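Sibiya (gripper)

Sibiya is a hand-held gripper of open design, built by members of the Plurnisetti shared workshop. It is held and worked by a person, and its recordings are used to train a robot arm called Lunine. The first version was put together by Constanza Valdebenito, and the drawings were released on 30th November under the name Flondedach.

Construction

The body is printed in several parts and screwed together. A trigger under the handle closes the jaws through a simple linkage, with a spring to open them again. The complete parts list runs to 34 entries, most of them screws and inserts.
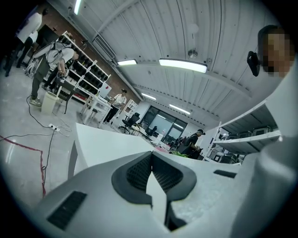 The finger pads went through three versions before the drawings were released. The first was a flat printed plate, which let smooth objects slide, and the second was cast in soft rubber and tore at the corners. The later pads are dark grey with a black mesh on the inner faces, and meet in a V-shaped notch. They can be changed without opening the body. Builders are advised to fit both pads before setting the spring, as a single pad pulls the linkage to one side.

Use

Sibiya grippers are normally used in pairs. Marker cubes fixed to the tools allow their position to be worked out from video. Tasks are chosen from ordinary household work, such as moving small objects on a table or putting items back on a shelf. By the end of November the workshop had stored over 3000 recordings.

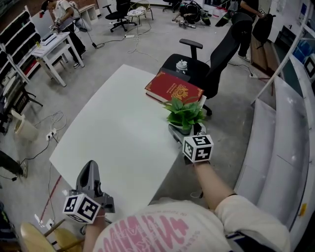
A pair of grippers with marker cubes in use at a table, one reaching towards a potted plant

Known problems

The printed trigger wears at the pivot and becomes loose. A metal bush cures this but needs a wider hole, and the released drawings still show the old size.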